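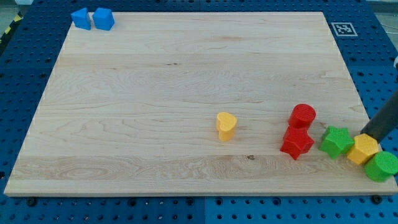
The Grarkonent club meets in the back half of a former tile showroom in Gilchrist, and the first thing a visitor hears is that its robot learns the way a child does. I heard it twice before I had my coat off. I have a child. She did not need a calibration routine, and she was never switched off at the wall when she got confused.

What the club's high schoolers are trying to do is easy to say. A robot arm is supposed to sort plastic shapes by color, then by form, with no person steering it. Blue goes with blue, stars go with stars. The school district calls this "workforce readiness" in its newsletter. The students call it "blocks," as in "are we doing blocks tonight," usually in the tone of someone asking about leftovers.

I spent 11 evenings there over the winter, and I came away liking the students a good deal more than the claims made on their behalf.

Start with the money. The club's budget for the year is $2,708, most of it a grant from Zultness, a packaging firm that would like its name on the team shirts and has got its wish. The arm is on loan. The brochure says students "build advanced robots." They don't. They write code for one that was already built, bolt things down, measure, argue, and write more code. That's decent work, and I can't see why the brochure is embarrassed by it.

Then there is the number. Ask any adult connected with the program how well the sorting works and you'll be told 95 percent. I asked 95 percent of what. The answer took most of an evening to pin down. The figure comes from a single session, with the lamps set the way the students like them and the blocks spaced well apart. Push a star up against a cylinder of the same color and things get harder. The software may decide it has found one large red object of no known shape, and plan its grasp accordingly.

The students knew this perfectly well. One of them had written it in the team notebook, underlined, under the heading "Things we should stop telling people." Another had spent a month on the touching-blocks problem and was quite cheerful about having got almost nowhere. She showed me a graph. It was a very honest graph, and it will not be in the brochure.

All of this is aimed at the Zaltetti Challenge, a regional contest held each July, where teams get 2 runs and the judges lay out the shapes. Judges like clutter. They like a block near the edge, or hanging over it, and they have no interest in where your lamps are. Grarkonent finished in the bottom half last time. The district's write-up described the result as "competitive."

Does any of it teach what it says it teaches? I asked for evidence and was given enthusiasm. The club keeps no record of what its members go on to study, and the kids who sign up are mostly kids who already liked math. A program that recruits the interested and then announces that they are interested hasn't shown much. The organizers agreed with me politely and changed the subject to the shirts.

Still, I kept going back. On my last visit the group spent an hour on whether a failed grasp should be tried again or logged and skipped. Trying again raises the score. Skipping tells you more about what went wrong. They voted to log it, by a narrow margin, and then somebody reset the blocks.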